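4. Equipment Planning for the Household Manipulation Programme

Figure 2. Refrigerator approach in simulation, as seen from the robot. Both grippers are open to use in this task; the long vertical handle is on the right of the refrigerator front.
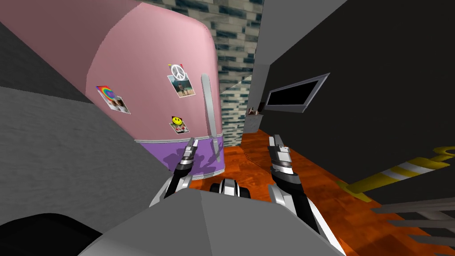
4.1 Scope of the purchase

The planning exercise covered the equipment needed to move the door-opening and object-handling tasks of Section 3 from simulation to a physical test kitchen at the Brallavdale site. It did not cover staff time, building work or the cost of the simulation software, all of which were paid for from the core grant. The aim was to decide what to buy, in what order, and how much of the budget to hold back.

Three supply routes were compared. The first was a complete two-armed mobile platform from Kusberg, delivered with grippers fitted and a service contract. The second was a pair of arms from Bevach, to be mounted by our own workshop on a base that the laboratory already owned. The third was a lease from Ibarra, under which the platform would be returned or bought outright at the end of the term. Each supplier was sent the same task list and the same request for a written quotation, itemised by arm, gripper, base, controller, training and spare parts.

The quotations could not be compared line by line as received. Bevach priced its controllers separately, Kusberg included them in the arm price, and Ibarra gave a single monthly figure with an annex of exclusions. We therefore rebuilt all three as a cost per usable robot hour over the life of the project, using the procedure in Section 4.3.

4.2 Use of simulation in setting requirements

It is common to write an equipment specification from the data sheet of a preferred product and to check the tasks against it afterwards. We worked from the tasks. Every task in the list was first run in simulation with a generic two-armed model, and the requirements were taken from the logs of those runs. The refrigerator task in Figure 2 was one of the more useful, as it combines a tall appliance, a long handle and a need to keep the second arm clear while the first is working.

Four quantities were taken from each run: the reach demanded of each arm, the gripper opening at contact, the peak force at the wrist, and the floor area swept by the base. Reach and swept area proved reliable enough to be used directly. Wrist force did not. The contact model treats the door seal as a simple spring, and the force needed to break a real seal depends on the age of the appliance and how recently it was last opened. For this reason the force requirement was set from bench measurements on a second-hand refrigerator, and the simulated value was kept only as a lower limit.

Appearance was varied freely between runs. The refrigerator in Figure 2 is pink with a purple lower band and carries photographs held by magnets, and the wall behind it is tiled in mixed colours. Variation of this kind has no effect on the arm specification, but it does bear on the camera budget. Perception results on patterned and cluttered surfaces were used to decide whether a second depth camera was worth its price. It was included in the final list, on the shorter of the two cable options.

Gripper choice took longer than expected. A two-fingered gripper was sufficient for every handle in the task list, and the case for a multi-fingered hand rested on a small group of tasks involving jar lids and soft packaging. These tasks were moved to a later phase. The saving was transferred to spare fingers and wrist covers, which wear out first and have the longest delivery times of any small item on the list.

4.3 Cost model

The cost per usable hour was calculated as the sum of purchase or lease payments, installation, training, planned maintenance, consumables and insurance, less any expected resale value, divided by the number of hours in which the robot is fit to run a trial. Hours lost to calibration, battery changes and repair were taken out of the divisor. We consider this last step important. A platform that is cheap to buy but needs an engineer beside it each morning may cost more per trial than a dearer one, and this does not show in the purchase price.

Downtime was estimated from the suppliers' stated repair terms. Kusberg offered an engineer on site, Bevach a return-to-base repair, and Ibarra a replacement unit with no fixed delivery date. In the model, return-to-base repair was charged as lost hours for the full period of transport and bench time. This was the largest single penalty on the Bevach route, and it was only partly offset by holding a spare arm joint on the shelf.

Workshop labour was also charged, at the internal rate. Earlier planning documents had treated it as free, and the self-built option had looked very attractive as a result. Once the mounting frame, wiring, guarding and safety assessment were entered at cost, the gap between Bevach and Kusberg became small enough to fall within the uncertainty of the maintenance figures.

4.4 Order of purchase

The items were divided into those that must be present before the first trial and those that could wait. The first group comprised the platform, one set of grippers, the emergency stop system, the floor markings and the test appliances. The second comprised the additional camera, the spare wrist and the second charging station. Orders in the second group were made conditional on the results of the first month of running.

Begoñe Cifuentes, who managed the budget, asked that the appliances be bought before the robot. The reasoning was practical: handle positions, door swing and counter height were needed to fix the base height, and a change to the base after delivery would have been charged as a modification. The refrigerator, a low cabinet and a length of worktop were in place at Brallavdale by March. Measurements taken from them were fed back into the simulation, and the reach requirement was raised slightly for the upper shelf.

The floor plan was revised at the same stage. The first version gave the robot a clear approach to each appliance but left too little room to turn with both arms forward. In simulation the base could simply be placed at the start of each run, so the fault had not been noticed. The revised plan moved the worktop to the opposite wall and widened the doorway zone.

4.5 Decision and reserve

The Kusberg platform was selected. Its cost per usable hour was not the lowest under every assumption, but it changed least when the assumptions were varied. The Ibarra lease was cheaper if the project ended early and more expensive if it was extended, and an extension was considered likely. The Bevach route remained a sound choice for a laboratory with a larger workshop and less pressure on its trial dates.

A reserve was held against three risks: damage to grippers during early contact trials, late delivery of the controller, and a need for extra guarding after the safety inspection. The reserve was kept as one sum. Dividing it between the risks would have left each share too small to pay for the event it was meant to cover - a single wrist replacement, for example, would have used more than its share.

Two limits of the exercise should be noted. The resale values are estimates, as there is little second-hand trade in platforms of this class. The usable hours are based on supplier statements that we could not check before purchase. A log of running time, stoppages and parts used is being kept from the first day of operation, and the cost model will be run again with the recorded values before any second platform is ordered.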